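Tutilia Polishing Cloth, beige, pack of 2

By Tamsin Grimshaw

Glossy dark gray is a hard finish to keep looking clean. Every fingerprint shows, and so does every streak you leave trying to get rid of the fingerprint. I bought the Tutilia cloths in March for the shop and have used them on the gray housings and on the bottle shelves.

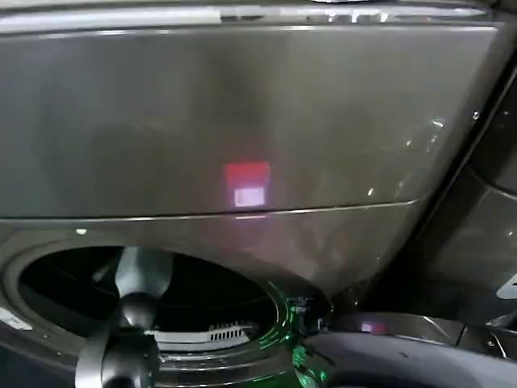 Used dry, the cloth takes off dust and light prints in two passes. Greasy marks need a little water, and then a second wipe with a dry part of the cloth. I got streaks when I used too much water. Wringing it out hard fixed that. Seams are slower, and I had to fold the cloth over a fingertip to get into them.

It is a thin cloth and it creases easily. That makes no difference to the cleaning, but it never looks tidy on a hook. The beige also shows dirt quickly, so you know when to change it.

Wire shelving is a fair test because cheap cloths catch on it. I pulled one thread on a side panel and trimmed it off. The flat white shelf boards wiped clean with no lint left behind.

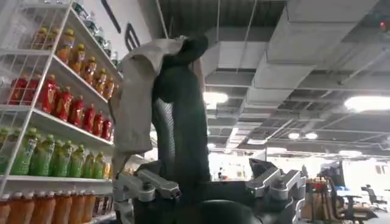

The beige cloth, with the bottle shelves to the left.

The packet claims 2,000 wipes per cloth. I can't check that. Mine have been through the wash often enough to fray slightly at one corner, and they still pick up dust. Skip the fabric softener. I would buy them again for gloss surfaces, and use something thicker for spills.

Related reviews
Emby Glass Spray
Ukcombe Long-Handled Duster
Tamihana Bucket and Wringer

Contact | Copyright Noeline Whitelaw | Back to top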